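A Day Out at the Ulumine Open Day, Irkcombe
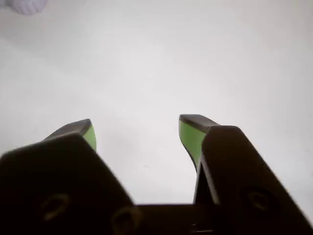
Plain pale gray-white, with a little lime green in front.

I have wanted to get to the Ulumine open day for years, and every April something has come up, usually a family birthday or a car that won't start. So when Regula Aigner called to tell me she had two spare tickets and a working car, I said yes before she had finished the sentence, and then had to call her back to ask what time we were leaving.

For anyone who hasn't run across them, Ulumine make tabletops, counters and work surfaces in Irkcombe, in a long low building behind the old railroad yard. They moved there from Udell, where I grew up, and my aunt had one of their kitchen counters for as long as I can remember. It was the color of weak tea and she rolled out pie dough on it every weekend of my childhood. I suppose I was hoping to see one like it.

We got there a little after ten, which I would recommend, as by noon the parking field was a mess of people trying to turn around. You sign in at a folding table under an awning and they give you a paper badge and a map. The map is not very good. It shows the restrooms in two places and they are in neither of them - follow the yellow line on the floor past the coat racks and turn left.

The first room is for finishing, and it's the one I could have stayed in all day. Our guide for that part was Khôi Lý, who has worked on surfaces since leaving school and talks about them the way some people talk about bread. He started us off on whites. I would have told you there were three or four whites at most, and he had a whole wall of sample squares, from one that was nearly blue to one that was nearly butter, all of them sold as white at one time or another. He had us pick the one we thought was the whitest and carry it over to the window, and of course it turned gray or pink the minute it got there. Mine went gray. Regula's went the color of a bandage and she was quite put out about it.

His own preference is for the pale gray-whites, and he made a good case for them. A very bright white shows every crumb and gives you a headache in July, he told us, while a pale gray with no pattern lets you find things. Drop a screw or a button or a pill on it and you can see where it went. I thought of our own kitchen table, which is a busy speckled brown, and of the earring back I lost on it over the holidays and still haven't found.

Then came the part with the sponges. Each of us got a square to rub down, first with a coarse pad and then with a finer one, in small circles, and then you tilt it under a lamp and look for the marks you've left. I was sure mine was finished and it had a swirl in it like a fingerprint. A girl next to me who can't have been more than eight did hers perfectly on the first try! Khôi put it on the ledge for everyone to see and she stood beside it for quite a while with her hands behind her back.

The second room is edges and corners. I know how that sounds, but I enjoyed it. Maham Warraich had laid out a row of short pieces with different edges on them, square and rounded and slanted, and you were supposed to lean your forearm on each one as if you were reading the paper. The square edge looks the smartest and after a minute or so it digs in. The slanted one was my favorite, and Regula liked the fat rounded one, and a man in a green sweater argued for the square one with such feeling that a small crowd gathered. Maham let him go on and then showed us a school desk that had come back for repair, with the front edge worn smooth by sleeves. She is thinking of leaving it that way.

I asked her about my aunt's counter, the weak tea one. She knew it right away and said the color went out of the catalog when they left Udell, but that people still write in for it, and she took me over to a drawer and pulled out a chip of it no bigger than a playing card. I can't tell you how odd it was to see it again, and how much lighter it was than I remembered. I must have looked a bit wobbly, for she let me hold on to it while we walked through to the store room.

The store room is cold, so bring a jacket. The finished tops stand on their long sides in padded racks with felt between them, and each rack has a number chalked on the end. Kobe Verbruggen runs that part of the building and he walked us down to rack 31, where the oldest pieces are kept, including a draper's cutting table with a brass yardstick set into it. You are allowed to touch it. The brass is worn so flat that the inches have nearly gone at one end and are still sharp at the other, which Kobe takes to mean that most people bought less than a yard of anything.

Lunch was from Tiêu, who had set up in the yard with a couple of long benches. I had the noodle soup with a great deal of black pepper and Regula had the same without it, and we shared a plate of fried dough that neither of us needed. The line was long but it moved. Take cash, as the card reader gave up while we were there.

In the afternoon there was a talk by Oana Neagu about looking after old surfaces, and it was packed, so we stood at the back. I wrote down what I could:

Wipe with warm water first and see how far that gets you before you reach for anything in a bottle.
Dry it afterward with a soft cloth, right up to the wall.
Lift things, don't slide them.
For a ring left by a mug, leave it overnight before you start scrubbing.
Felt dots go under lamps, vases and the fruit bowl.

She took questions for a good half hour, mostly about turmeric.

There is a sale corner by the exit with offcuts and seconds, and I'd go there earlier than we did. The good long pieces had gone by three. I came away with a pale gray-white offcut that fits the top of our hall cabinet almost perfectly, apart from a gap at the back where the mail will fall down, and a bag of felt dots. Regula bought a chopping board and then, on the way to the car, went back and bought another one for her sister.

Practical bits, if you are thinking of going next April: tickets went on sale in February this time and the morning ones sell first. The floors are level all the way through, with chairs in every room. Dogs have to stay in the yard. We drove home the slow way through Udell so that I could show Regula the house, and they have painted the front door yellow.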